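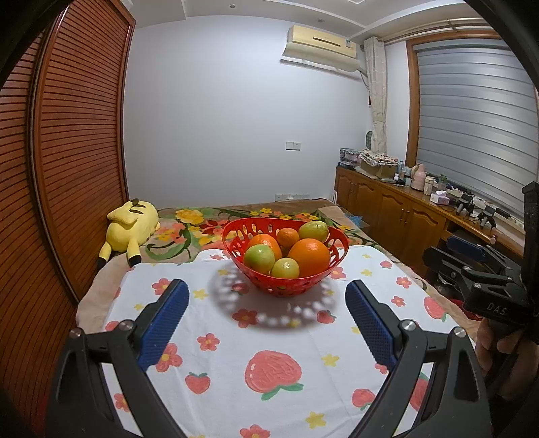 Handheld demonstration gathering is a way of collecting examples for a robot learning system in which a person performs a task with a gripper held in the hand, while a camera mounted on the gripper records the motion. The recordings, usually called demonstrations or episodes, are later used to train a control program, or policy, that is meant to repeat the task on a robot arm. The method is promoted as a cheap replacement for teleoperation, in which a person steers a real arm from a distance. How well that promise holds up is disputed.

Method

A collector takes one gripper in each hand, or a single gripper for simpler tasks, and works through a short written task such as moving fruit out of a basket or folding a cloth. The fingers are opened and closed by hand. Software then estimates the path of each gripper through the room, along with the opening of the fingers, and pairs these with the video. Episodes in which the path cannot be recovered are thrown out. Published accounts do not always say how many were lost this way, so collection speeds quoted by suppliers should be read with care.

Much of the work is done in private homes. Supporters say that bedrooms and kitchens supply clutter, patterned fabric and uneven light that a laboratory bench lacks. The claim is reasonable as far as it goes. A home is still only one home, and an afternoon of episodes recorded on the same bed, under the same window, may add far less variety than the episode count suggests.

The Girkthorpe collection

The Girkthorpe collection was assembled by the firm Plalico in July 2022 and released on Aug 13, 2022. It contains 270 episodes of two-handed household tasks, recorded in 40 rooms. The release notes describe the rooms as "everyday and unprepared," although the instructions given to collectors asked them to clear a work surface and lay out the objects before starting. Which of the two descriptions is closer to what took place has not been settled.

Ilze Rätsep, who reviewed the collection for the robotics newsletter Navickas, found that fruit, cups and soft toys made up most of the objects handled. She noted that round fruit is forgiving to pick up with padded fingers, and that success with it says little about thin, heavy or slippery things. She also objected to the label "expert" being attached to every episode. The collectors had been given 2 hours of practice, and no test was required at the end of it.

Plalico reported that a policy trained on the collection completed 80 percent of its trials. The trials used objects that also appeared in the training episodes. No figures were given for unfamiliar objects, and failed trials were not sorted by cause.

Criticism

The most common complaint concerns the gap between hand and arm. A human wrist can turn and reach in ways that many robot arms cannot follow, so a recorded motion may be smooth, successful and useless. Some groups filter out such motions with a model of the target arm. Doing so ties the data to that arm, which weakens the claim that it can be used on any machine.

A second complaint is that force is seldom recorded. The video shows a pad against an orange but leaves the strength of the squeeze to guesswork. Aigars Ramanauskas of Voltilden, a maker of teleoperation equipment, has argued that this makes handheld data unsuitable for delicate work. His firm sells the competing method, and it has not published a side-by-side comparison of its own.

Privacy has received less attention. A wide camera view takes in furniture, belongings and sometimes other people in the room. The Girkthorpe consent form covered the person holding the grippers and did not mention anyone else living at the address.

See also

Imitation learning
Teleoperation
Robot end effector
Training data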